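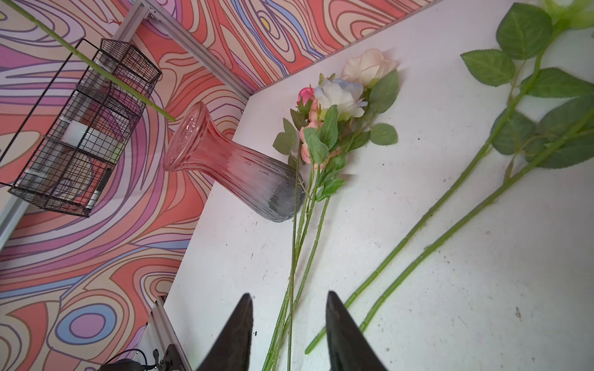
County ID card suit, settled or not?
Local Government > Courts and Records

mirta_p
December 9, 2019
The Prarnlow paper says the county and the tenants' group have "agreed in principle" to end the suit over the resident ID cards. Has anyone seen the terms? The article quotes one lawyer and no documents. I've read "agreed in principle" in that paper before, and the trial went ahead anyway.

hpietrzak
It's on the docket as a joint notice asking for 20 more days. No terms attached. The clerk's office will print it for you.

Kostier_Road
Good news if true. My neighbor was turned down 3 times over a foreign passport that the state office took without a blink. Now she can finally enroll her kid.

mirta_p
Nothing in the notice says she can, though. Asking a judge for time isn't a rule change.

bbaran
The county never refused anyone. It asked for a second document. You have to draw a line somewhere or the card is worthless – I say that as someone who had to dig out a lease and two utility bills for mine.

hpietrzak
bbaran, the complaint lists 384 applications sent back in one year. Call it what you like, those people left the counter with no card.

bbaran
The complaint was written by the people suing. How many of those came back with the right papers and got one? It doesn't say.

mirta_p
Fair point, and the county hasn't said either. I asked for that number in a records request almost 7 weeks ago. All I have is a form letter saying they got it.

Yvette H.
I was at the Zawadzka hearing, the one on the filing fees, and the judge asked the county's lawyer twice which documents would be accepted. He said the list was "under review." Same answer as last spring. I'd want the list in writing before I told anyone to go stand in line.

Kostier_Road
So what do I tell her? Wait?

hpietrzak
She can apply now and keep the rejection slip if they turn her down. If there's a settlement it may cover old applications.

mirta_p
May. I'll post the terms when they're filed, if they're filed.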